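Looking after the Bogale soup cell - your questions

What is the Bogale?
It's a single robot arm that ladles and portions soup in our kitchen at Indness. I look after it and I love the job!

What gets cleaned, and when?
Everything that touches food comes off after each run of 960 portions.
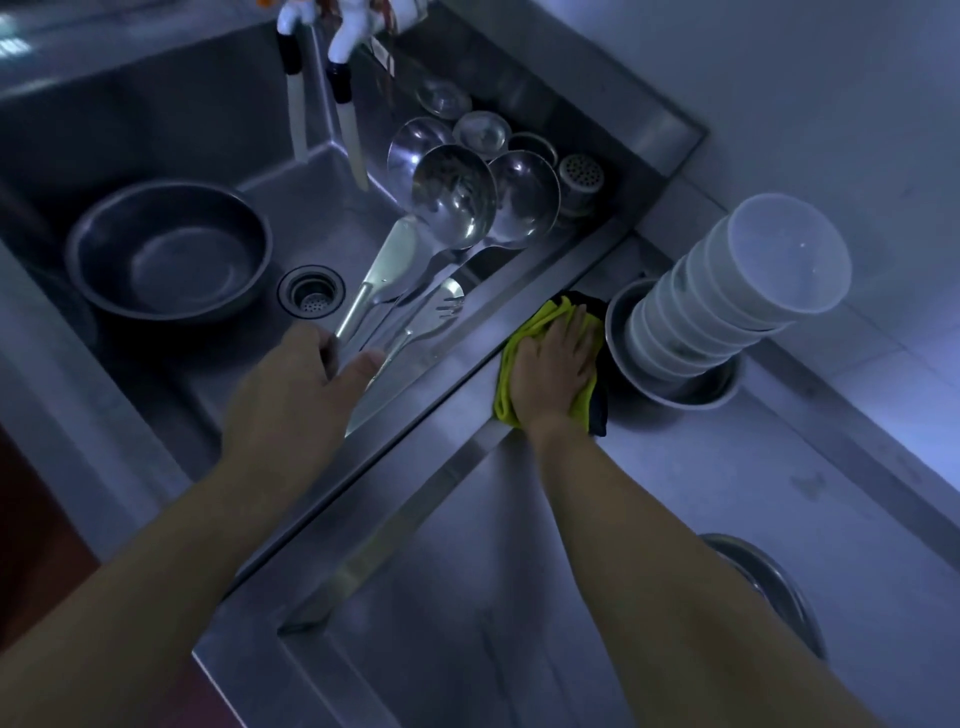
The Bogale's tool rack holds nine pieces, and all of them get washed by hand. Ladles go in the sink together with the slotted turner, handles gathered in one hand so they're easy to lift out. Wipe the metal divider with the yellow cloth before any clean tool touches it.

Can I put tools back damp?
Please don't. A damp handle slips in the clamp, and then the arm pours short - very messy!
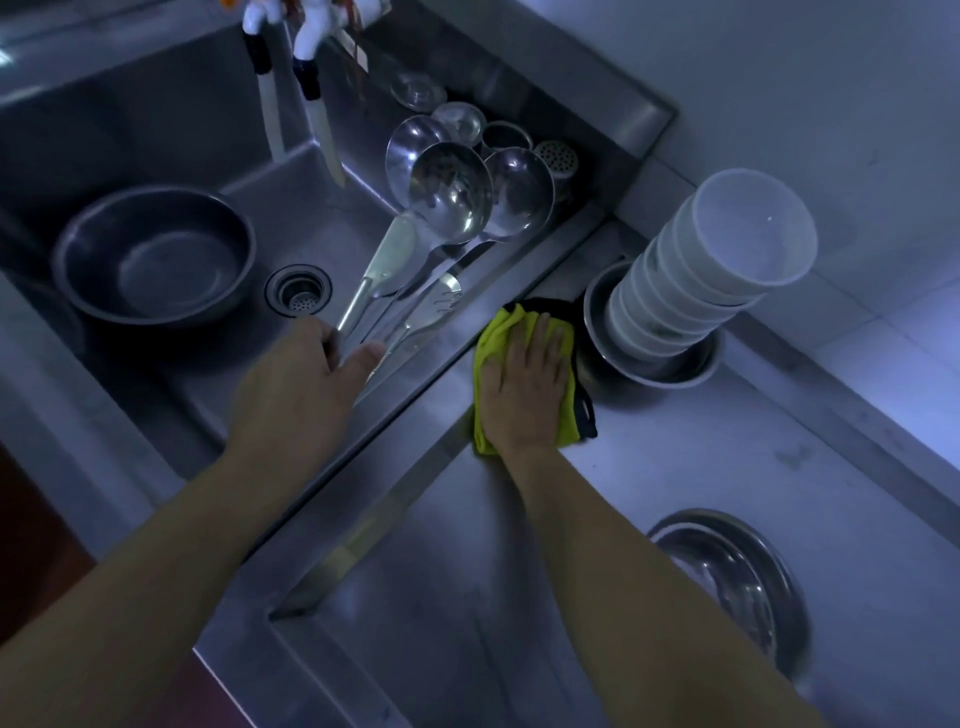 Leave them to dry for 10 minutes, then check each clamp with the Plokis gauge. Replace the clamp pads every September.

Comments

Hamdia Seyoum: Does the gauge fit the older Atitz clamps?

reply: Yes, with the thin spacer in!

soupfan6: Our pads wore out by spring. Will check sooner.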